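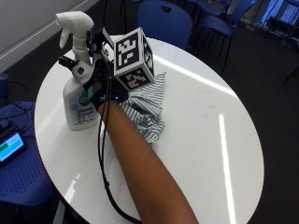 I have come to believe, after a good many years of looking after equipment for other people, that the most important job in any recording setup is the dull one at the beginning of the day. I mean wiping, plugging in, checking and tightening, and I'd like to put in a word for it, even though I know it makes me sound like somebody's aunt.

At Skellberg we keep a small station for recording hand movements that a robot arm will later learn from. It is a sensor glove, a tracking cube that rides above the back of the hand, and a table. You would think a thing with so few parts would look after itself! But the cube has to sit on its mount the same way every time, and a mount that has worked a hair loose will hand you a whole morning of tidy-looking numbers that are all wrong in the same direction. We lost 37 takes that way one June, every one of them a perfectly nice grab of a perfectly ordinary bottle, and it took us until supper to find the screw.

So now there is a routine, and Mhairi Forsyth, who wrote it, is stricter about it than I ever was. Press each face of the cube with a thumb and see if anything shifts. Look at the printed patterns for scuffs. Follow the cable with your fingers from the wrist all the way down, and leave enough slack that a long reach won't tug on the plug (I like a good loose loop, she likes a little less, and we have agreed to differ). Then glance at the light by the wrist, put the glove on, and touch each fingertip to the thumb before recording a single thing.

People complain that this eats up time. It does, I suppose. My old shop in Figueroa would have called it fussing, and the young fellow who came over from the Tireo project timed us at 45 minutes on his first day, with a look on his face. I'd still argue the minutes are well spent, and I'd go further and say the person who does the checking ought to be the person who wears the glove. You notice things from inside it. A finger that drags a little when you close around something narrow, a strap that creeps during a long session, those never show up on a checklist until someone has felt them.

I feel the same about the table, by the way. A glossy white top throws the ceiling lights right back up, and I would happily trade ours for something dull and gray. Mhairi says to move the lights instead. We'll probably try hers first, as it costs less.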